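Buson rice cooker: six weeks in

I bought the Buson because my old cooker had begun to treat "keep warm" as a personal challenge, welding a tan crust to the bottom of the pot that I had to chip out like a fossil. The Buson was on sale in February, the reviews were decent, and the box promised 8 cooking programs. I have used two of them. I suspect the other six are the same program wearing hats.

Let's start with the good. It makes very nice rice. Short grain comes out sticky without being glue, and jasmine comes out separate enough that you could fry it the next day. Rinse it first, whatever the booklet tells you. The booklet also calls for 50 ml more water than you want, so stop a little shy of the line.

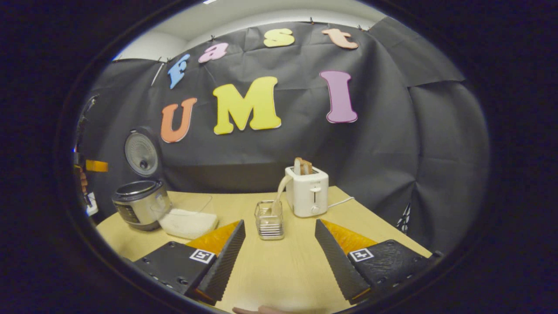
Counter space is where we had words. I have a small kitchen and the toaster was there first. The cooker needs room above it for the lid, which swings up with a lot of confidence and will find the underside of any cabinet you own. Mine ended up on the table. It does look good there, I admit. Brushed steel hides a multitude of sins, though fingerprints are not among them.

The lid itself is my main complaint. Steam collects on the inner side and, when you open it, runs straight down the hinge and onto whatever is behind. I keep a folded dish towel back there now. My sister-in-law, Bernadette Perrin, owns the smaller Vitell and reports the same puddle, so perhaps there's one hinge factory serving the entire industry.

The control panel is small and dark, and so is my kitchen at 5 in the morning, when I once started a full porridge cycle on plain rice. We ate it. It was fine with enough soy sauce.

Cleaning is easy. The pot wipes out, the lid less so. The measuring cup that comes with it has vanished, as they do, and I use a coffee mug.

Would I buy it again? At the sale price, yes. At full price I'd look harder at the Vitell and put the difference toward a taller cabinet.

Four stars. The missing one is in the puddle behind the hinge.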